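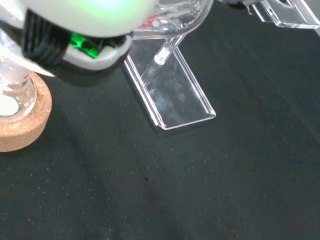

About the Brullmont School of Applied Science

The Brullmont School of Applied Science is an independent college offering practical courses in laboratory work, water testing and food analysis. It stands on the eastern side of Zesdale, a short walk from the railway station, and takes students from the age of 16 upwards. Many of our students come to us directly from school. Others are already in work and attend on day release or in the evening.

The School is governed by a board of trustees and is run on a not-for-profit basis. Any surplus at the end of the year is returned to teaching, buildings and bursaries.

Our history

The School began as a set of evening classes for workers at the Zesdale dye works, who needed to learn how to prepare solutions and keep proper records. The classes were held in a room above the works canteen until the numbers became too great. With the help of the Marchetti Trust, the School bought the former grain exchange in Skondside Road, and teaching has been based there ever since.

The dye works closed many years ago, but the link with local employers has remained close. Dairies, breweries, water suppliers and hospital laboratories in the district continue to send their staff to us, and several of them advise us on what our courses should contain.

What we teach

Full-time courses last 2 years and lead to the School's Diploma in Laboratory Practice. Students spend the greater part of each week at the bench. They learn weighing and measuring, the safe handling of liquids, filtration, titration, the care of glassware and the writing of clear reports. Mathematics and written English are taught alongside the practical subjects and carry equal weight in the final result.

Part-time courses run for 6 months and begin in March. They are intended for those who have some experience of laboratory work and wish to gain a formal qualification. Short courses in water sampling and in food hygiene are arranged throughout the year – dates are given on the Courses page. 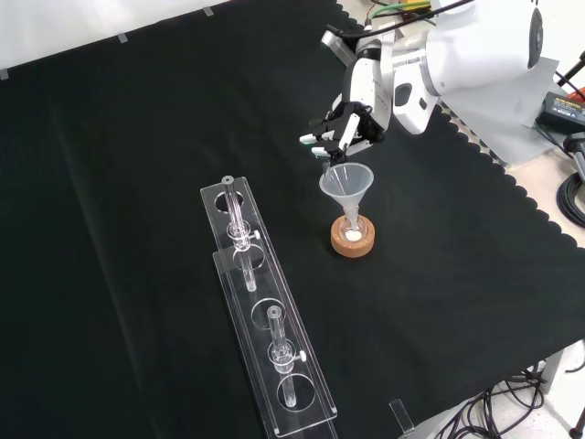 A plastic funnel on the workbench.

Our buildings

The main building in Skondside Road houses the teaching laboratories, the library and the refectory. The original trading hall, with its glass roof, is used for examinations and for the annual prize-giving. The upper gallery of the hall is closed for repair and will reopen when the work on the roof is complete.

The Marchetti Wing was added to provide preparation rooms and a lecture theatre with 56 seats. Step-free access is available from the courtyard entrance, and there is a lift to all floors of the wing. Visitors who need help on arrival are asked to contact the School Office in advance.

Admissions

Applicants for the Diploma should have a sound general education, including mathematics and one science subject. All applicants are invited to an interview and a short tour. We give full consideration to mature applicants who do not hold formal qualifications but can show relevant experience at work.

Applications for part-time courses should be made through the employer where the employer is paying the fee. Private applicants may write to the School Office directly.

Fees and bursaries

The Marchetti Bursary offers up to 1,000 pounds in each year of study to full-time students whose household income falls below the published limit. It may be put towards fees, travel or books. Bursary forms must reach the School Office before the start of term, and late forms are held over to the following year. Laboratory coats and safety glasses are lent to all students free of charge.

Our commitment to students

Every student is given a personal tutor, who follows his or her progress from enrolment to the final assessment. Tutors hold regular meetings with students and are available at other times by appointment. The School expects good attendance, care in the laboratory and courtesy towards others. The full Student Charter may be read in the library or requested by post.

Visiting us

Open days are held in the autumn and spring terms. Group visits from schools are welcome by arrangement – please give at least one month's notice. There is no public parking in Skondside Road, and visitors are advised to use the car park at Zesdale station.

Page last reviewed: Jan 14, 2025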